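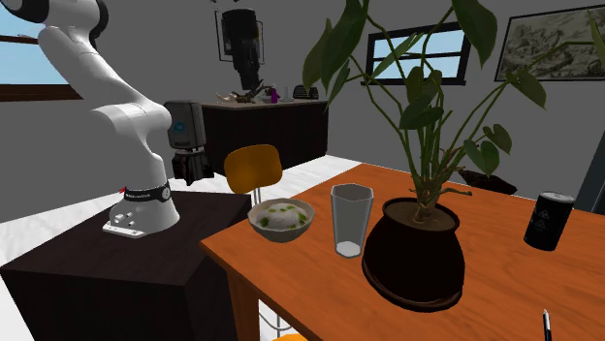
### 3.2 Care setting and intervention

Community physiotherapy after stroke is delivered unevenly across the Nastance health district, where the two outpatient clinics, Cinlow and Cha, share a single waiting list. Patients discharged with reduced arm function are offered a block of sessions at whichever clinic has the earlier vacancy, and travel time is not considered at allocation. The intervention combined therapist-led reaching practice with a home program of unassisted tasks. For the reaching practice, targets were defined by height and by distance from the trunk. In Figure 2, the base of a simulated arm is fixed to the top of a pedestal and the gripper hangs below the links with its fingers pointing to the floor. Reach was expressed relative to a fixed origin. In patients the origin was taken as the acromion of the affected side, with the trunk supported against the chair back.

**Figure 2.** Rendered robotic arm on a pedestal base, with the gripper directed downward and its two fingers slightly open.

Participants were adults with a first stroke and residual weakness of one upper limb. People with severe shoulder pain, or who could not follow a two-step instruction, were not enrolled. In all, 78 participants entered the study. Each was offered 3 sessions per week for 6 weeks, and missed sessions were not replaced. Therapists recorded attendance, the number of completed reaches and any reason given for stopping early. Records were entered in Flostari, the district's scheduling software, at the end of each session.

Allocation to clinic was treated as a fixed effect. We did not model individual therapists, as several worked at both sites during the study period and the records do not always show who supervised a given session. Home practice was self-reported on a paper diary. Diaries returned with no entries were coded as missing and not as zero, and the effect of this choice is examined in Section 4.3.

### 3.3 Outcome measures

The primary outcome was the change in forward reach between enrolment and the end of the block, in centimetres. Secondary outcomes were grip strength and a self-rated score for dressing, cooking and carrying. Assessors at Cinlow used a wall-mounted scale, while those at Cha used a tape fixed to the table edge. Both methods were checked against a common reference length in May, before enrolment opened.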